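Fernon Chores README

Version notes last touched 13 March 2019

What this is

Fernon is a set of recordings of two-armed robots attempting household chores, put together to answer a question our neighbours keep asking: can it do the laundry yet? Short version, no. Longer version below, with file names.

There are 2,000 episodes across 40 chores. Most are laundry, dishes and tidying, with a small shop-floor portion (bin sorting, label application) recorded at the Plultden workshop. The homes portion was recorded in lived-in houses, and we asked people not to clean up first. They took to this with enthusiasm.

Layout

episodes/ one folder per attempt, head view plus joint states
labels/ chore name, outcome, annotator remarks
splits/ train and test, divided by household
tools/ Barbosa viewer, needs Python 3

Outcome labels

done: a reasonable flatmate would accept it
partial: a reasonable flatmate would sigh
failed: do it yourself, mate

Earlier releases had a fourth label, "done eventually". We dropped it in June after 93 episodes turned out to be mostly eventually.

Known trouble

Cloth is still the hard part. A mug keeps its shape while you think about it; a bedsheet has other plans. Policies trained on Rivness, our older benchtop set, cope well with a folded tea towel on a bare table and go to pieces once the towel is bunched up in a tub on the floor.
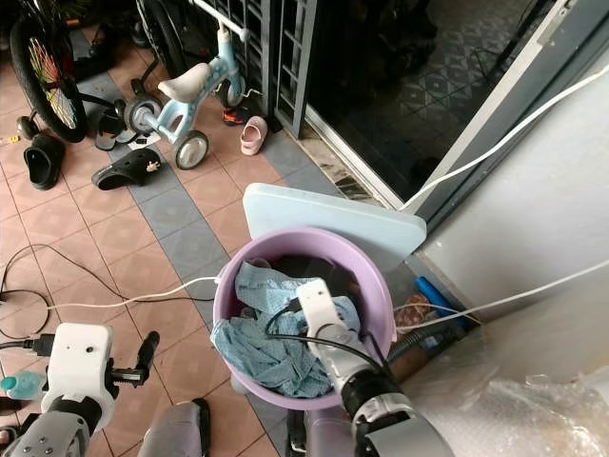 Floor-level work also brings in clutter that benchtop sets never had, such as shoes, cords and kids' trikes. We have left all of it unmasked. If your model only works after cropping, please say so in your write-up — we will be kind about it.

Grip force is missing from 2 households. Colour balance drifts near doorways.

Licence

Free for research use. Not to be used as evidence in arguments about whose turn it is to do the washing.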